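1月1日 星期一

今天楼里没什么人，暖气只开了一半，早上进来室温偏低，先把恒温水浴打开，等它稳定再开始。上周剩下的三批靛蓝染样还没测色牢度，今天主要做这个，顺便把还原缸的情况记一下，免得节后回来对不上。

染缸情况
一号缸（Bekalus粉）：液面有铜色浮膜，搅开后下面是黄绿色，气味正常。pH用试纸测，偏碱，够用，没有再加石灰。
二号缸（Wudow粉）：颜色发蓝，还原不足。补了一点果糖，盖严，隔水保温。中午再看已经转绿，但还不透亮，今天不染东西。
三号缸：Parviz Jalali上次说底部沉渣太厚，布一碰就起斑。我用长勺探了一下，确实厚。没有动它，等他回来决定是倒掉上清液重配，还是把沉渣过滤以后接着用。我倾向重配，这一缸已经反复补过好几次料，补到后来谁也说不清里面的比例。

布样
棉平纹，每块称重后编号，今天用到的是429到435，共7块。精练用纯碱加少量中性皂，煮过以后漂到水清为止。429号精练后仍有一角不吸水，滴水成珠，应该是浆料没退干净，单独放回去又煮了一遍，第二遍正常。这块的数据要另外标注，不能和其他几块放在一起平均。

染法沿用Soudabeh Arabzadeh写的那份流程：湿布入缸，缓慢下压，不让布露出液面，出缸后平摊氧化，翻面一次，再入缸。430、431染两道，432、433染四道，434、435染六道。429染四道，作参考。所有布样都在一号缸里染。

入缸顺序有个问题。第一块和最后一块之间隔了很久，缸里的还原状态肯定有变化，后面几块出缸时转色明显比前面快。下次应该把道数打乱了排，或者每一轮之后让缸歇一歇再继续。Negin Hashemi去年4月的记录里也提过同样的事，当时没有改流程，我翻到了才想起来。这条写进流程里，省得再忘。
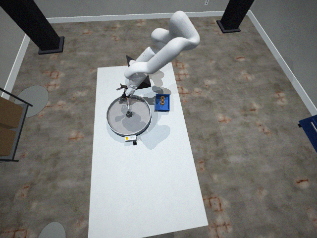 氧化时间按原流程走，每道之间等到表面完全变蓝。433号背面有两条浅色折痕，是入缸时手没有抻平留下的，取样剪条时避开了。435号颜色最深，但摸起来发涩，水洗时掉色也最多，第三遍漂洗的水还是蓝的。

水洗和中和
清水漂洗，稀醋酸过一遍，再清水。醋酸那瓶快见底了，标签上的开封日期已经看不清，换新瓶的时候请用铅笔写，圆珠笔碰到水就糊。中和以后434的颜色比中和前略红一点，430几乎没有变化。光线不好，只凭眼睛看的，等仪器数据出来再说。

摩擦牢度
干摩和湿摩各做一次，标准白棉布。两道的样品干摩4级，湿摩3级。四道的样品干摩3-4级，湿摩2-3级。六道的样品干摩3级，湿摩只有2级，白布上蓝得很明显。429号和432、433没有看出差别。评级只有我一个人看，按规矩应该两个人分别评，请Tahmineh Hassanpour回来后用留样再评一次，先不要看我写的级数。白布都夹在蓝色文件夹里，按编号排。

皂洗牢度今天只来得及做430和432，其余布条已经剪好缝好贴衬，放在干燥柜上层的信封里。

测色
分光仪预热后做了白板和黑阱校准。读数在400到700纳米之间，每块样测四点取平均。靛蓝的吸收峰看654那一带就行，反射率最低的位置各样基本一致，没有移动，只是深浅不同。六道比四道加深得有限，远不如从两道到四道的变化大。考虑到湿摩的结果，六道不太划算，颜色浮在表面的多，真正吃进去的少。要深色的话，可以试试把缸配得淡一些、道数加多，每道时间缩短。这个办法手工染坊一直在用，我们没有认真比较过。

434号第三个测点的数值偏高，重测还是偏高，翻过来看才发现布没有压平，垫了四层同样的白布以后恢复正常。前面几块当时也只垫了两层，所以430到433我全部重测了一遍，旧数据在表里划掉了，没有删。

杂项
Trandesico那边问的是四月能不能给出一组三个深度的色卡，Farzad Akbari已经回过邮件，说可以，但没有写明用哪一种粉。我的意见是用Bekalus，二号缸目前这个样子不敢保证批次之间稳定。Farzad看到这里请给对方补一句。

Hinojosa寄来的麻布还没有拆。麻的精练时间要比棉长，先剪一小块试吸水，不要直接整匹下锅。

水浴锅的盖子把手松了，拧紧过一次，下午又松，需要垫片。排风正常。一号缸染完后补了少量石灰和果糖，搅拌后静置，盖子上贴了条，写明两天内不要用。

待办
皂洗：429、431、433、434、435。
三号缸：问Parviz。
流程文件：加上打乱入缸顺序这一条，测色垫布改为四层。
醋酸：领一瓶新的。
日晒牢度的样条还没有剪，435剩下的布不多，剪之前先量一下够不够。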